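4 min read

Section 6: Setting Up Price Alerts and Redeeming Coupon Codes

You have installed Trurlow and it has asked you to "start saving," a thing you will now do by spending money. This section covers price alerts, coupon codes and the checkout. It assumes you finished Section 5 and still remember your password.

6.1 Creating a price alert

1. Open the Trurlow panel and click Watch.
2. Paste the full web address of the product page. Shortened links will be accepted cheerfully and then ignored.
3. Enter your target price in the box marked Tell Me At. Whole dollars only.
4. Pick a color or size if the store offers them. If you leave this at Any, you will hear a great deal about the mustard one.
5. Click Save. A small green flag appears next to the item.

Note: Each account can hold 100 alerts. At 98 the panel starts showing a yellow bar, which is its idea of tact. To make room, open Watch, tick the items you have stopped wanting, and click Let Go.

Note: A target price of zero is allowed. We have left it in for the optimists.

6.2 Choosing how you hear from us

1. Go to Settings, then Alerts.
2. Select Email, Phone or Both.
3. Set your quiet hours. Deals found during quiet hours are held until morning, by which time some of them will have expired. You were asleep, so it evens out.
4. Click Send Test. If the test message doesn't arrive, look in your junk folder, where it will be among friends.

Caution: Do not turn on Hurry Mode unless you mean it. Hurry Mode sends a message for every price change at every store you follow, including the ones that go up. One early tester received 617 messages over a long weekend and has since taken up fishing.

6.3 Entering a coupon code

1. Add the item to your cart on the store's own site.
2. Click the Trurlow icon and choose Try Codes.
3. Wait while the codes are tested. Do not click Pay, Back or anything that blinks.
4. Read the result line. "Applied" means the total has dropped. "Applied (0.00)" means the code is real and the discount is spiritual.
5. Check the total yourself before paying.

Codes from Haslam and Skadine can't be combined in one order. Haslam codes go in before shipping is worked out, Skadine codes after it. If you enter both, the cart keeps whichever came last and says nothing.

Nulletti gift balances are treated as payment and have no effect on codes. Enter them at the final step, including the dashes.
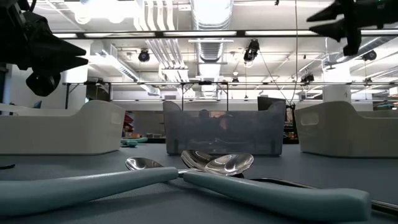
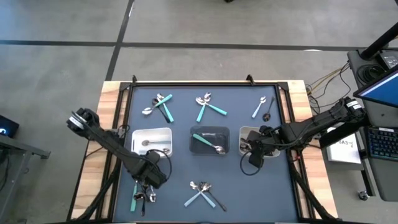
Trurlow Help Desk, 25 January 2023

6.4 If the price changes at checkout

A store may raise a price between the alert and your arrival. It happens most often with kitchen goods, headphones and anything described as "almost gone."

1. Refresh the product page once. Refreshing it angrily has the same effect.
2. Compare the price with the one in your alert message.
3. If they differ, click Report Price and paste in the order page address.
4. Leave the item in your cart overnight if you can stand to. Some stores will write to you with a better offer.

Caution: Reporting a price doesn't hold it. The seller decides what you pay, and we have no more influence there than you do.

To pause every alert at once, go to Settings, then Alerts, and switch on Payday Is Far Away. Your list is kept and the flags turn gray until you switch it off again.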